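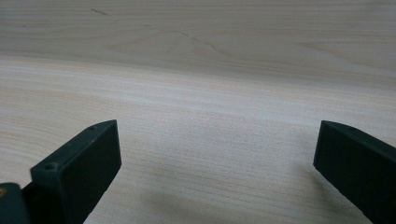
The fingers over the table at Vullness, both of them open.

Chalerm Saithong had driven 48 miles to be unimpressed, and the parking lot got him started. Somebody had put out orange cones and a banner that said MEET THE FUTURE OF HANDS. He parked beside the banner and ate half a sandwich before going in.

Vullness made grippers. It had made drawer slides until the fall, when the drawer slide people were let go, and Chalerm's brother-in-law had been one of them. The letter came in November. The invitation to the open day came in the same kind of envelope.

"You'll want a badge," said the woman at the door.

"Will I?"

She gave him one anyway. It had the number 177 on it and a space for his name, which he left blank.

The demonstration was in the old packing room. A young man in a company fleece stood behind a table holding the thing by its handle, two dark fingers sticking out in front of him. He called it the Grakora. He said it the way people say the name of a boat they've just bought.

"So the person does the task with this," he said, "and the robot learns from the person. We've recorded 621 hours already."

"Of what?" said Chalerm.

"Sorry?"

"Hours of what?"

"Oh. Kitchen stuff, mostly. Folding. Putting things in other things."

A man near the front laughed in a friendly way and wrote it down.

The young man lowered the fingers toward the tabletop and held them there, wide apart, over bare wood. He talked about force. He talked about a customer called Painemal that was going to take 300 units, or was in talks to take them, he said it both ways. The fingers stayed where they were. Chalerm looked at the shadow between them, a gray smudge, and then at the grain of the wood, which was handsome. He had sanded a few tables in his life. He wondered who had picked this one.

"When does it pick something up?" he asked.

"We're getting to that."

"I've got a pen."

People turned around. The young man looked over at the woman from the door, who had come in behind them and was standing with her arms folded.

"We like to use our own objects," she said.

"It's a pen," said Chalerm.

He walked up and laid it on the table. The young man frowned at it, moved the fingers a little to the left, and squeezed. The pen came up. It hung there, level and quiet, and several people clapped.

"And that's you doing it," Chalerm said.

"Well, yes."

"With your hand."

"For now, yes. The robot's over at Willonar. It's on loan until summer."

Chalerm held out his palm. The fingers opened and the pen dropped into it, and he put it back in his shirt pocket and went to see if there was coffee.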